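**Ticket 1737: Daily calorie target drops too low after weigh-in sync**

Product: Triteck meal log, web and phone
Site: Kindedstead weight management program
Opened: 17 March 2026
Priority: 3
Status: Resolved, follow-up pending

**Reported problem**

Participants on the lower-carb plan are seeing their daily calorie target fall each time they step on a Holmgren scale that is linked to the log. One participant's target went down by 66 calories after every weigh-in, even when the weight had not changed. The dietitian's plan calls for a fixed target of 1,737 calories until the next review.

Participants on the lower-fat plan do not have the problem. Neither do people who type their weight in by hand.

**Steps to reproduce**

1. Open a test account on the lower-carb plan with the target locked at 1,737.
2. Link a Holmgren scale.
3. Weigh in and wait for the sync to finish.
4. Open the Today page. The target reads 1,671.

Weighing in again takes off another 66. Logging out and back in makes no difference. Reinstalling the phone app makes no difference either, so the number is being changed on the server and the phone is only showing it.

**Log**

First checked the food entries, in case a wrong serving size was being counted against the target. Cleared all meals from the test account and weighed in again. Same drop.

Next checked the activity setting. It was on "light" before and after the sync, so that was ruled out. 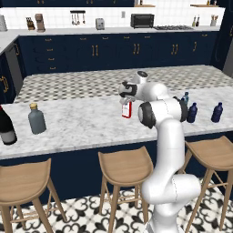

Turned off the "adjust for fiber" option and repeated the steps. The target stayed at 1,737 through 4 weigh-ins in a row. Turned the option back on and the drop returned on the next one.

The fiber option is meant to run once, when a plan is set up. It has been part of the lower-carb plan since the January update and is not offered on the lower-fat plan. The scale sync sends the full profile back to the server, and the server treats that as a new plan and runs the adjustment again. It also ignores the lock. Weight typed in by hand only updates the one field.

**Workaround given to the site**

- Go to Plan, then Options, and turn off "adjust for fiber".
- Type the correct target in again and save.
- Leave the scale linked. Weights will still come through.

Past days keep the wrong target in the history. The meals and weights for those days are correct, but the "over/under" column is not and should be ignored in progress reviews.

**Fix**

Scale sync now sends weight and time only. The server also checks the lock before changing a target. Tested on both plans with the fiber option on, and the target held.

**Still open**

- Correct the "over/under" column for affected days.
- Trernotel sites use the same plan template and need to be checked.
- Help page for the fiber option should say that it runs at setup only.

Site to confirm targets for all linked accounts before this ticket is closed.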